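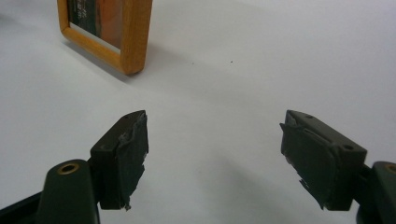
Lokus Workshop Group
Minutes of the equipment meeting, Monday, September 27, 2021

Chair: Renato Lumanlan
Present: Renato, Ines, Tobias, Marguerite, Kwame (from item 3)
Apologies: Howard, by text, in capitals
Minutes: Tobias

1. Minutes of the last meeting

Agreed, with one correction. Marguerite did not describe the Olo manual as "a cry for help". She described the index as a cry for help. The manual she called "long".

2. Matters arising

The cupboard key has been found. It was in the cupboard. Ines was thanked for going in through the back panel and asked to put the back panel on again before the spring.

Renato has written to Drasholm about the second delivery charge. Drasholm have replied that they value our feedback. Renato to write again, using shorter sentences.

3. Review of the Olo hand-held gripper kit

This took up most of the evening. The kit is on approval from Drasholm until the end of next month, after which we either buy it or post it back at our own expense. The price is 742 for the pair of grippers, the charging dock and the software for one computer. Spare finger pads are extra and come in packets of 9, which struck everyone as a peculiar number for a tool with two fingers.

Ines reported on the trial so far. The job chosen was tabletop tidying: picking up household things and setting them down somewhere else, with the gripper held in the hand and the recordings used afterwards to teach the arm. We have 84 recordings that the software is willing to open. There were more, and Ines would rather not go into it.

Comfort. Good for short spells. Marguerite found the handle too fat and the trigger too keen. Kwame, who had by then arrived, found the handle too thin. Drasholm offer it in one size.

Opening width. Generous, and the best thing about the kit. Renato said it was wide enough to make you want to pick up something unwise, and that he had.

Picture frame. Discussed at more length than the agenda allowed. The wooden frame with the rounded corners is the hardest object on the list, being glossy, upright and quick to fall over if approached from the side. Ines prefers to take it by the bottom rail. Kwame prefers the right-hand upright. They each demonstrated on Howard's chair, in Howard's absence, and the meeting was no further forward. Agreed that both ways be tried and marked separately, and that the frame goes on the plain white tabletop for all of them. The software had been confused by the tablecloth.

Finger pads. The main complaint. The dark pads on the fingers have gone ragged at the edges, with the right-hand one peeling at its top corner and a small flap hanging near the bottom of it, and the lower edges of both uneven. The brochure calls the pads "workshop tough". Marguerite asked which workshop. Tobias pointed out that the blocks themselves, and the mounting arms with their brass-rimmed holes, have given no trouble, and that it seems a pity to condemn a sound tool over its upholstery.

There followed a discussion of glue. Kwame is in favour of glue. Renato reminded the meeting that the kit is not ours yet — and that the last thing Kwame glued is still attached to the windowsill. It was agreed that no glue be used before the approval period ends, and that Ines ask Drasholm whether worn pads count as fair use or as damage. She is to ask this in a general way, as if on behalf of a friend.

Software. Installs on the second attempt. The button marked "Finish" does not finish. The help line is open in the mornings and is friendly, but has not used the product.

4. The alternative

Tobias had been asked to look at the Liao kit for comparison. It costs 700, has simpler fingers and pads that screw on, and comes with a manual of two pages, one of them the warranty. Delivery would not be until March. He has not handled one and has only seen the sales film, in which a cheerful hand picks up an egg eleven times. Marguerite wished it noted that it may have been eleven eggs.

Renato said the difference in price was small enough to vanish into one packet of Olo pads. Kwame said that screw-on pads would settle the glue question, to which Renato replied that the glue question had been settled.

No vote was taken. The general feeling was for Olo if Drasholm will put in a packet of pads, and for Liao if they won't.

5. Storage of the kit

The grippers are to live in the blue crate and be charged overnight on the shelf, away from the kettle. Whoever uses them last writes the number of recordings on the card. "Loads" is not a number, Kwame.

6. Any other business

Howard's text asked whether anyone had moved his chair. Replied to.

Ines asked that the photograph in the frame be left in place during trials, as the frame-and-picture weight is what the arm will meet later. Marguerite said she had only been going to straighten it.

Actions

Ines: ask Drasholm about worn pads and a free packet. Put the back panel on.
Renato: second letter about the delivery charge.
Kwame: further recordings with the frame, upright and bottom rail, marked separately. No glue.
Tobias: ask Liao if a kit can be lent before March. These minutes.
Marguerite: list of faults in the Olo index, one side of paper at most.

Next meeting in the same room, after the reply from Drasholm or without it. Closed when the heating went off.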